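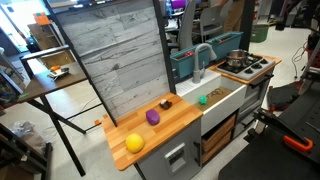 Search this site Go

Play Corner Gallery

Hi, and welcome back!

The counter, with the sink beside it. I love that striped butcher-block top more than the one in my own house! Yellow ball, purple egg-shaped thing, some tiny toy treat at the back... lunch, apparently. The little green spiky guy is in the sink, and there's a pot with a shiny lid over on the stove. Those teal planters are my favorite part, and I'd happily put two more in if we had the room.

Got toy food your kids have outgrown? We'd love it!

Contact Folasade Akande | © 2024 Stimville Play Corner | Back to top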